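The Long Way Around the Bay

My grandmother kept a ferry timetable taped inside the door of her kitchen cupboard for years after she had stopped going anywhere by boat. I thought of it often this past November, standing on the landing at Undport at ten to seven in the morning with a paper cup of tea going cold in my glove, waiting for the first crossing of the day and wondering whether I'd misread the board.

I hadn't, as it happens. The boat was late, as the morning boat often is, and the nine or so people waiting with me seemed to regard the delay as part of the service. A woman with a bicycle offered me half a cinnamon roll. Two high school boys slept sitting up against the ticket window. By the time the lights came around the point I had learned who was selling a house, who shouldn't have bought one, and where to get a decent haircut on the other side.

Undport has 3,415 residents, a hardware store, two churches and a bakery that closes whenever it runs out of bread. A road does go around the bay to Liem, where the hospital and the bigger stores are, and on a dry day the drive isn't bad. The boat is slower if you count the waiting. People take it anyway, and I had come to spend a week finding out why (and, I'll admit, because I love a ferry more than almost any other way of getting from one place to another).
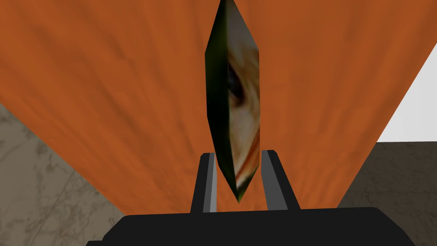
The captain on the early run is Obadia Mussa, who has been crossing this water for 21 years and still leans out of the wheelhouse to look at it as though it might have changed overnight. He came to Undport meaning to stay one summer. He'd been a deckhand down the coast, his cousin had a spare room, and the ferry needed somebody who could handle a line and be pleasant to people before sunrise.

"The line I could already do," he told me. "The pleasant part took a couple of winters."

His boat is the Rutari, and she carries ten cars if the drivers are patient with each other. She isn't fast and she isn't quiet. There's a cabin upstairs with long benches, a coffee urn that everyone complains about and everyone uses, and a shelf of paperbacks so swollen with damp that they'll never quite close again. I read the first sixty pages of a mystery over three crossings, and then somebody else took it home, so I'll have to go back if I want to know about the lighthouse keeper's brother.

What I noticed most was how well people know where they sit. The nurses coming off the night shift at Liem take the bench by the heater on the way home, and the rest of the passengers leave it for them without a word. The card players have the back table. A retired music teacher sits on the port side facing forward, with her eyes closed, and gets up exactly when the engine note drops.

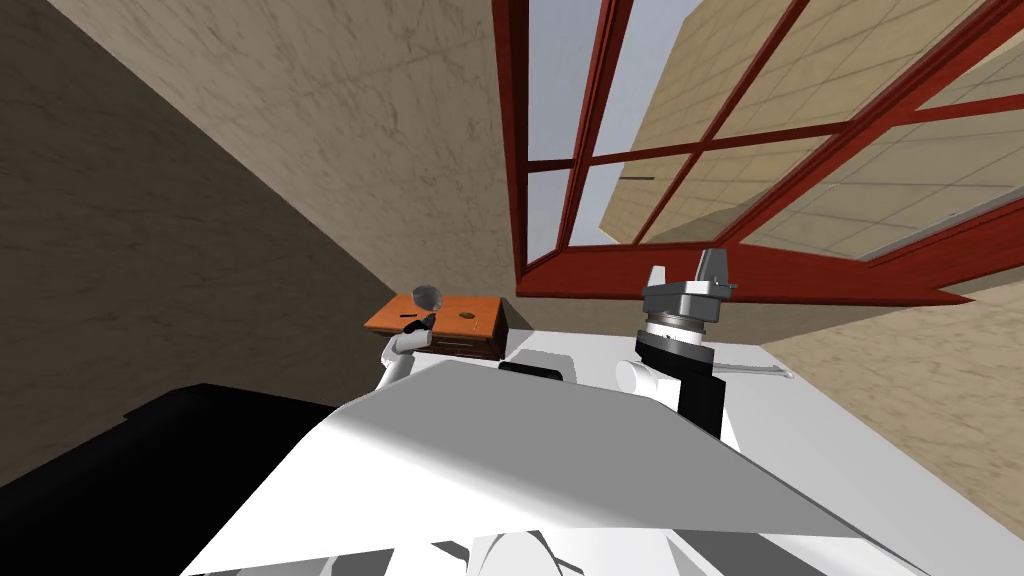 There was a stretch, some years back, when it looked as though all this would end. The company that ran the crossing wanted out, and a firm called Arkico drew up a plan for a passenger launch that would have been quicker and left the cars to the road. More than 600 people came to the meeting in the school gym, and it went on so long that the bakery sent over whatever it had left. Mussa stood at the back in his work boots and didn't speak. He says he was afraid he'd sound like a man asking for his own job.

The town took the boat on in the end, and fares went up, and people grumbled about that for a good long while and still do. The winter schedule is thinner than it was. On rough days the Rutari stays tied up, and everybody drives around the bay and arrives late and cross.

On my last evening I rode over and back without getting off, just to do it. It was dark both ways. Mussa let me stand outside the wheelhouse door, and we talked a little about his daughters and a lot about soup, and when we came in past the point he went quiet and slowed her down, and the music teacher came out on deck buttoning her coat.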